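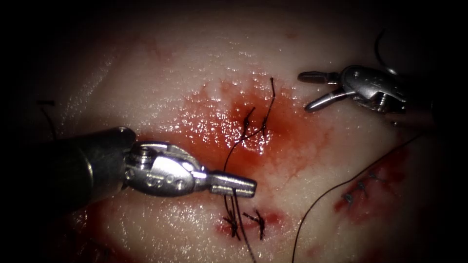 Two instruments over the practice pad, with the thread gripped on the left and the other set of jaws open.

Bench tips for comparing grippers on a suture pad

I get asked a lot which jaws I'd buy first, and I always end up saying it depends on what you do with thread! So I've put my workshop notes in one place. These all come from swapping tips on the same two arms (a Hustine pair, bought used) and tying far too many knots in a practice pad.

Pick one job and repeat it. I do 15 knots with each set of jaws, same thread, same pad, and I write down every slip as it happens. If you wait until the end you'll only remember the bad ones.

Use black thread on a pale pad. Blue looked nice in the packet and then I couldn't find the ends on the monitor. Black shows up even near the dark corners, where my light gives out.

Go easy on the fake blood. I love it (it makes everything slippery, and slippery is what you want to test) but a big puddle in the middle throws back little white sparkles, and my old Alov camera hated them. Turning the lamp down to 600 lumens and tilting it a bit calmed things down a lot.

Leave your old stitches in. They make a handy obstacle course, and a gripper that behaves on a clean pad may snag on every trimmed tail it meets.
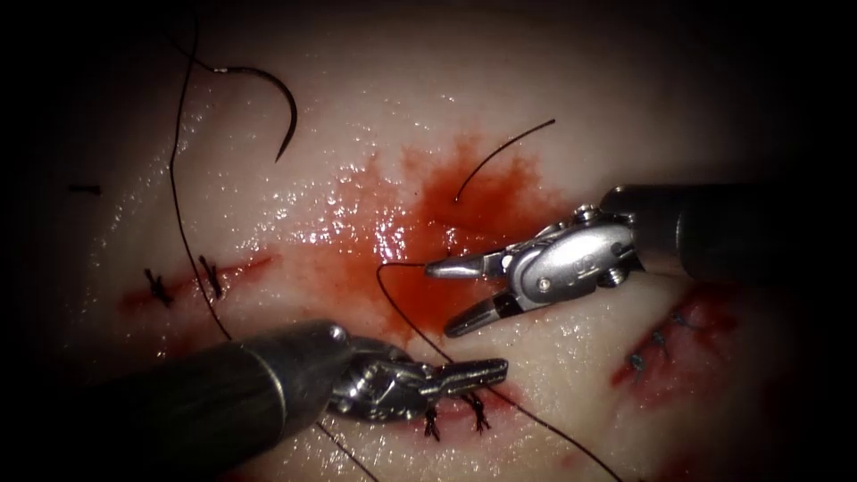 Serrated jaws closed on the left, grasper open on the right, curved needle parked up top.

Park the needle where you can see it. I like the upper left, well away from both tips. I once spent a whole evening in April hunting for one under the edge of the pad, and I'd rather not do that again.

Now for the jaws! The Collado set has the deeper teeth and holds a needle beautifully, but it chews thread if you squeeze hard. The Hilta set is smoother and kinder to thread, and it lets the needle roll. My slip count over the whole month was 78 for Hilta and less than half that for Collado, mostly on needle turns. For plain tying I still reach for the Hilta.

Slow the controller down before you judge anything. I set mine to 3 to 1, so my hand moves three inches for every inch at the tip, and half of my "bad gripper" complaints went away.

Wipe the wrists after each session, right down in the pins and screw heads. A soft toothbrush and distilled water is all I use. Dry them with a lint-free cloth, then open and close the jaws a few times before you put them back in the drawer.

Next up is a thinner thread, once I find one that doesn't curl straight off the spool.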